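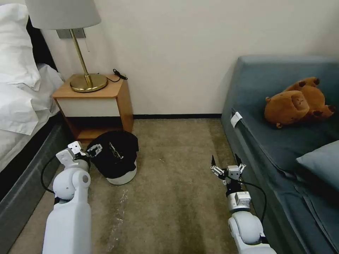 Rafail Pappas wrote under my last page that baking soda in the carpet did nothing for the smell, and he asked how long it must stay. I leave it overnight, and in June, when the air is damp, I use a little less.

4 min read — 37 comments

Small bedroom, easy care

1. Vacuum slowly. Two slow passes across the room, then two along it. Most of the dust stays near the baseboard, so take the narrow nozzle for that part.

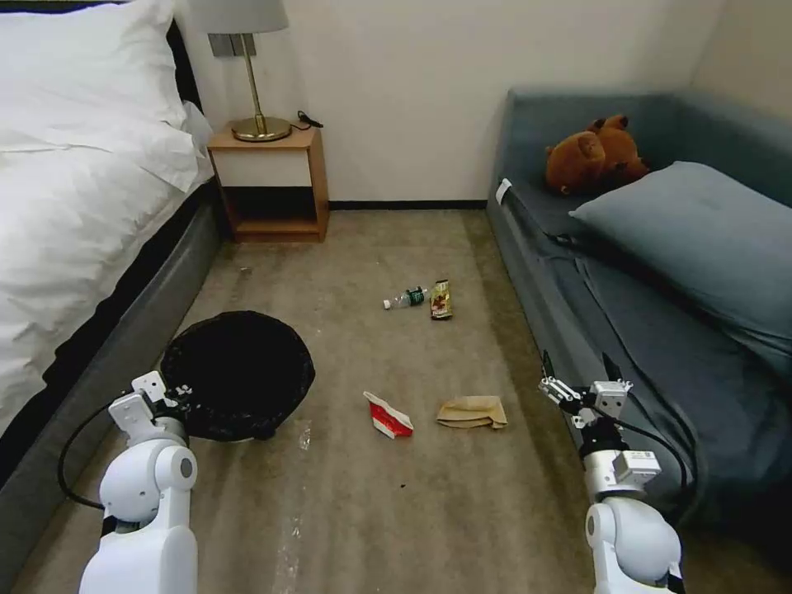

2. Wash the duvet alone. My Hastby machine spins at 800 and this is enough. Put it in the dryer with two clean tennis balls, and stop once in the middle to turn it by hand.

3. Fold the bin liner well over the rim. I keep a few spare ones flat on the bottom, under the one in use.
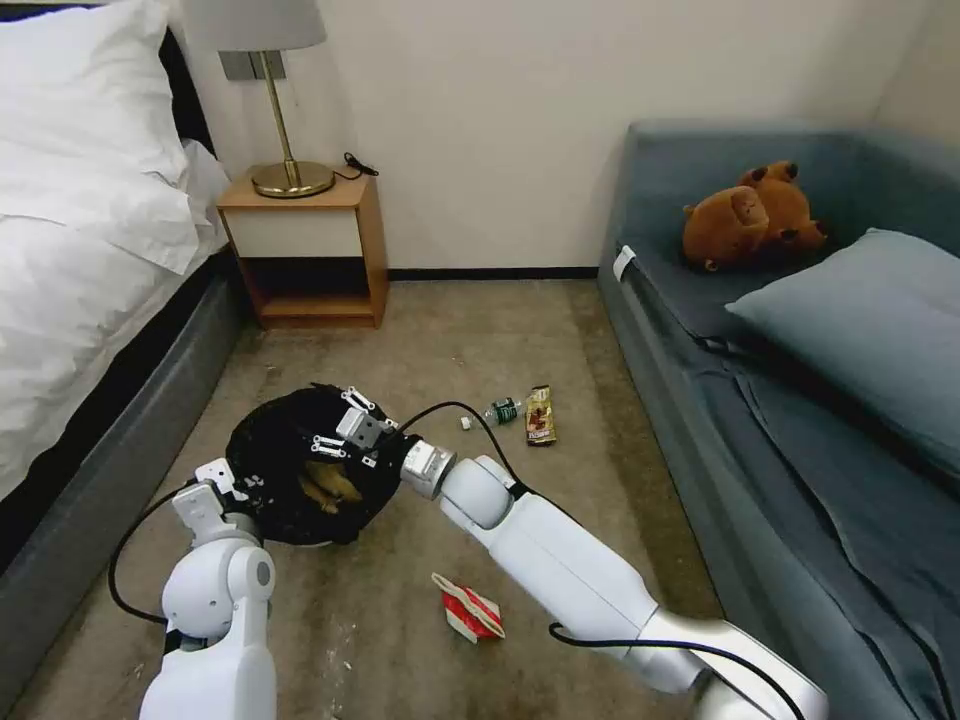

Dark carpet, bed and sofa bed

4. Brass wants very little. A soft cloth with one drop of dish soap, then a dry cloth. Lemon and salt I tried once on a candle holder — it came out pink in places, and I had to polish it

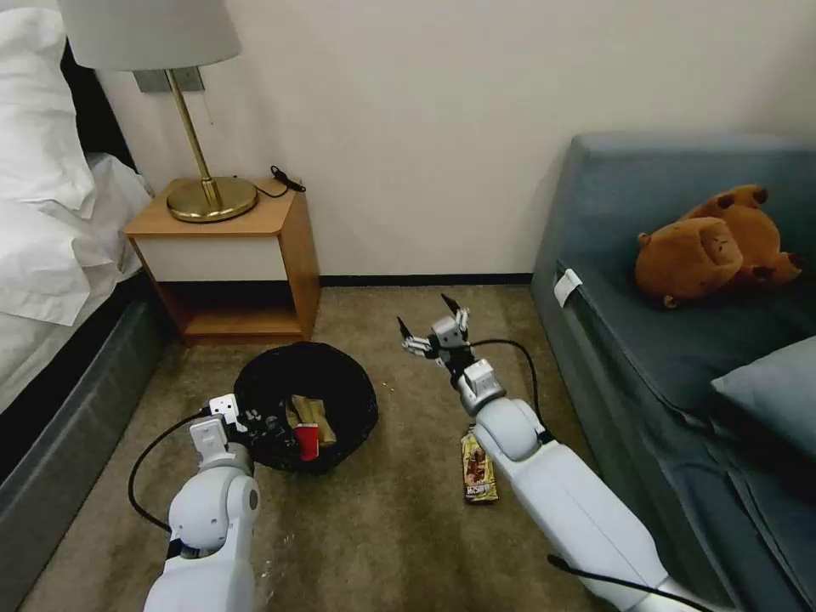

for a whole evening before the color was even again. If the brass is lacquered, do not polish it at all, only wipe.

133 shares

Related
Mendoza wax on old drawers
Getting candle wax out of a tablecloth
Which pillows can be washed?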